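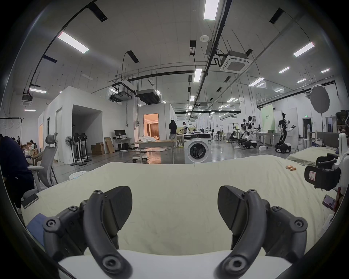

**Big open room, beds and a washer in the same space - how do I stop it feeling like a storage unit?**

Posted by Oksana Kobzar

Hi all! I've moved my stuff into a big shared workspace (long story, cheap rent, great people) and my corner has ended up with a bit of everything. There are two beds, one with a cream sheet and one with a green one, a front-loading washing machine standing out in the middle of the floor, a desk with a computer, a black clothes rack, three standing fans, and cardboard. So much cardboard. A stack of it is leaning flat against the wall by the desk and there are more boxes over where people sit and work.

My trouble is mostly with the beds. Anything that doesn't have a home goes on the mattress. Phones, folded cloths, little bits and pieces - I clear it off at night and by lunchtime it's covered again. The table next to the washer is just as bad, there's always a pile of white cloth on it and I can never remember if it's clean.

I'd love some ideas for:

- getting small things off the beds for good
- making the washer look like it belongs somewhere
- what to do with three fans when it isn't hot

Budget is $40, maybe a bit more if it's really worth it. I can't drill into the walls and I can't build anything permanent. I can move furniture though, and there are plenty of people around to help me lift!

---

**Bohdana Lysenko**

Oh I know this room, or at least I lived in one just like it for two years. The bed thing is so fixable. You put stuff on the bed because it's the biggest flat surface at hand height, and if there's something closer you'll use that instead. You've got a round white stool on the floor by the bed, so use it! Put a shallow tray on top and make it the phone spot. Mine was an old baking tray with a dish towel in it, cost me nothing, and I stopped losing my keys under the blanket the same week.

For the folded cloths, get one bin with a lid that slides under the bed, if you have the clearance. Measure first. I bought one from Jillano without measuring and it stuck out far enough that I kicked it every morning until I gave it to my sister.

The washer I would move if you possibly can. I know, hoses. But a washing machine in the middle of the floor is always going to look like it just got delivered. Get it against a wall with the table right beside it, and then that whole side becomes laundry and you can stop thinking about it. And have two baskets, one for dirty and one for clean, in different colors. Then nothing white and mysterious ever has to sit on the table again.

If it has to stay put, try turning the clothes rack into a sort of divider next to it. Hang the long things on the side you look at from bed. It hides more than you'd think, and you get your hanging space right where the clean clothes come out. Just don't overload it - mine had wheels and it leaned.

Also please recycle the cardboard. I kept boxes "for the next move" and then moved with completely different boxes.

---

**Arlo Oyelaran**

Fans: keep one out, store two. Take the heads off if they unscrew, wipe the blades, put a trash bag over each and stand them behind the desk. Done.

Wouldn't bother with a divider, you'll end up hanging wet towels on it.

---

**Ilídio Magalhães**

I mostly agree with Bohdana, but a word about moving the washer. Check where your drain is before anyone lifts anything, and have a bucket and a towel ready when you take the hose off, there's always water left in there. It took 5 of us to shift ours because of a step in the floor. Leave a gap behind it too so the hose doesn't kink.

On the budget, I got a rolling cart from Osska for $38 and it's the best thing in my place. Three shelves: chargers on top, sheets in the middle, soap and pegs at the bottom. It lives between the bed and the washer and I roll it to whichever one I'm using. That would eat nearly all of your $40, but if Bohdana's tray is free you could do both.

One more thing, and this is only taste. I'd put the same color of sheet or blanket on both beds. In an open room you see them together all the time, and when mine matched the whole place looked calmer even on days I hadn't tidied at all.

---

**Oksana Kobzar**

Thank you!! The tray is going on the stool tonight. I asked about the drain and the washer can go against the wall, so we're moving it on the weekend, bucket and all. Ilídio, do the wheels on your cart lock? My floor slopes a little toward the door.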